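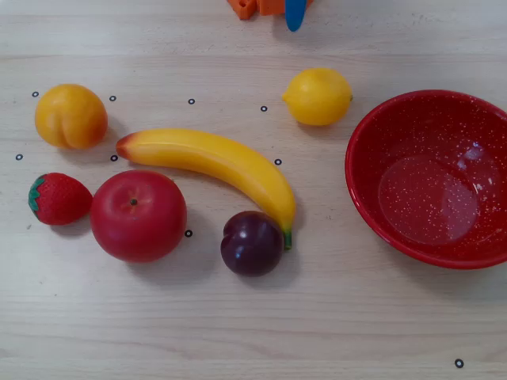 Nadège Mallet thinks I should throw the lot out and give the children real fruit. Toy food teaches them that a peach is hard and tastes of nothing, she told me, and there's a bowl of perfectly good satsumas in every kitchen in Trotgate. She said this while eating one of my biscuits, so I let it go.

Family Life / Play
5 min read

I do see her point (a bit). But I've had a box of play fruit in the house for two generations of small people now, and I'm not giving it up. It started with a banana. My eldest was given one when she was tiny, a great long curved thing with a green stem, and it was a telephone for months before anyone thought of pretending to eat it. Then came a lemon, then a strawberry, and after that people just gave us fruit, the way they do once they've decided you collect something.

What gets played with is never what you'd expect! The apple ought to be the star, being big and red and the first fruit in every alphabet book, and my lot mostly use it as a customer. It sits at the table and waits to be served. The plum is the favourite. It's dark and shiny and just the right size for a toddler's fist, and it has spent whole winters down the side of our sofa.

And then there's the bowl. If you're buying a set for someone, please, please buy a bowl to go with it. Ours is red and speckled and was never meant as a toy at all, I found it on a stall in Stiltby, and it has doubled the life of everything that goes in it. Under-twos will put fruit in a bowl, tip it out and put it back until you're ready to cry. A bit later it's a shop, and you're asked for 300 pounds for a lemon, and if you say that's steep it goes up to 1133.

I asked Nhyira Dankwa, whose playgroup at Lulside my youngest went to, how she keeps hers in decent shape. She washes them in a basin of warm soapy water, wipes along any seams with an old toothbrush and leaves everything on a tea towel overnight. Anything cracked goes straight in the bin. She also told me to stop storing them in a deep box, as children will only ever dig out the top layer, and to put a handful on a low table before anyone comes down in the morning. I tried it in July and got a whole cup of tea in peace, which I'd recommend to anybody.

She's against the very big sets, too. I once came home with one that had 71 pieces, including a lobster and what I think was a leek, and it was chaos. The children just waded through it. Six fruits is heaps! They know them all by name, they notice if one's missing, and tidying up takes less time than arguing about it.

Nadège came round again last week, by the way. My grandson sold her the peach, and she paid with a button and asked for change.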